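Visit to the Ekedside works, August

We went up to Ekedside to see where the Prirken cabinets are made. Kirstin Niven had arranged it with the works office after the hall cabinet piece went up on this site, and Ewan Crichton came along to take measurements. We were asked to be at the gate for nine in the morning and were given boots and ear plugs at the door.

The works makes hall and bedroom storage and nothing else. Shoe cabinets are the biggest part of it, followed by low benches with lift-up seats and a tall wardrobe called the Park. Our guide was Lorna Drummond, who runs the assembly floor. She told us they turned out 2,033 shoe cabinets last year, of which 1,726 were the slim model with tip-out drawers. The sliding-door version sells in smaller numbers but she expects that to change now it comes in a narrower width.

Board arrives already faced and is cut on two long saws at the back of the building. Edging comes next. The offcuts go into bins by size, and the larger ones become shelves for the bench range. It is noisy at that end and we didn't stay long.

Doors are done in a separate room, mainly to keep the dust off the glass. Frosted panels come in from outside, packed upright in crates. Evander Gillies showed us how the frame is glued on three sides, the glass slid in, and the last side closed up. He does not like the top-hung track they used to fit, and said the bottom runner is easier to keep straight if the floor at home is uneven. Ewan tried both on the test stand. The older one rattled slightly when pushed from the top corner. The newer one didn't, though it collects grit and will want a brush now and then.

I asked about fixing to the wall, as several readers have written in about it. All the slim models must be fixed. The bracket has changed and now has a slot, so the screw can miss a pipe or a crumbly patch by a little and still hold. The screws in the box suit timber only. For plasterboard you need to buy your own plugs.

After tea we walked over to the showroom, which is in the old Drundeswood dairy across the road. It holds nearly 430 pieces, counting the handles and feet on the sample boards. Most are set out as hallways of different widths, and that was the most useful part of the day for me. With the drawers tipped open, the slim cabinet still left room to walk past in all but the narrowest one. The black finish shows fingerprints more than the white does. The oak is a warmer colour than it looks in the catalogue.

Ansel Gallagher handles returns and spares. Any part can be ordered by the number stamped inside the left-hand side, and the works keeps hinges and runners for old models. Customers have 365 days to report a fault. Seconds are sold from the side door in the afternoons, cash or card, and you need to bring your own blankets and rope.

We left at half past three with a bench lid and two sample doors. 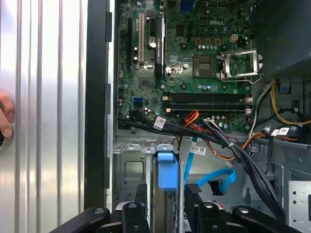 Desk storage is the next subject here, and several of you have asked whether a closed cupboard will do for a computer. I would leave the back open and measure the tower before buying, with extra for the plugs behind it. Allow space to get at the inside as well. On a Dell tower like this one the silver side panel comes away to reach the motherboard, and you can't do that with a cupboard wall hard up against it. Ewan has drawn up a simple open-backed unit using the Prirken bench sides, and the measurements will go up once he has built one.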